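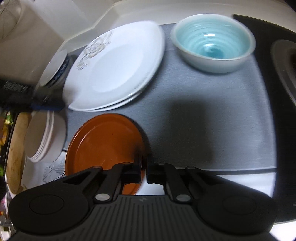
Collau Reading Journal, Skerkstead edition

Back in stock. Both covers, Nava blue and plain oatmeal.

A notebook for people who read more than they remember. One spread per book, left side for the facts (title, author, where you got it, who you lent it to), right side for whatever you want. No star ratings. We took those out after the first printing and only two people complained.

What you get
90 book spreads
12 pages at the back for a to-read list, ruled narrow
Four pages for book club notes, with a line for the date and whose turn it is to pick
Pocket inside the back cover, fits bookmarks and library slips
Two ribbons, one gray, one red

Paper
Cream, 90 gsm. Fine with pencil, ballpoint and most gel pens. Fountain pens are hit or miss — a fine nib is OK, a broad one will show on the other side. Markers no.

Size and cover
A little larger than a trade paperback, so it sits on the shelf with the rest and doesn't disapear behind them. Cloth over board. Sewn binding, lies flat after you've broken it in for a week or so. The elastic band is gone from this edition. It kept snapping and people were cutting it off anyway.

What changed since the last one
Wider margin on the left. The "finished on" line is now "started / finished / gave up." Pages are numbered, finally. The index is in front where you can find it, with room for every spread. The audiobook box is new, you asked for it, lots of you. Tick it or don't.

Loose pages
Refill sheets for the to-read section come in a pack of 12 and fit the back pocket folded once. Order code 617. These are not sewn in and will fall out if you carry the journal upside down in a bag, so use a clip.

For book clubs and libraries
Order ten or more and we take a bit off, the discount shows up at checkout. Mixed covers are fine. If you need an invoice with a purchase order number on it, email before you order, not after. We can't change one once it's gone out.

The Skavby pencil set is sold separately. Six pencils, medium soft, no erasers on the ends. They go well with this paper.

Questions we get a lot

Can I use it for a kids' summer reading log?
Sure. The lines are narrow for younger ones. Eight and up is probably OK.

Is there a dated version?
No. Start in March, start whenever.

Do you print names on the cover?
Not on cloth. There's a "this journal belongs to" line on the first page.

Will the old refills fit?
Yes, they fit the pocket. The ruling is slightly different so they wont match exactly.

Does it come in a box?
Paper sleeve only. Gift wrap is an option in the cart, one color, brown.

Shipping and returns
Orders over $70 ship free. Everything else is flat rate. Most orders leave in two working days, longer in the run up to the holidays. Returns are fine if you haven't written in it. If the corners arrive bashed, send us a photo and we'll replace it — keep the bashed one, or pass it on to somebody.

Page updated Sep 16, 2022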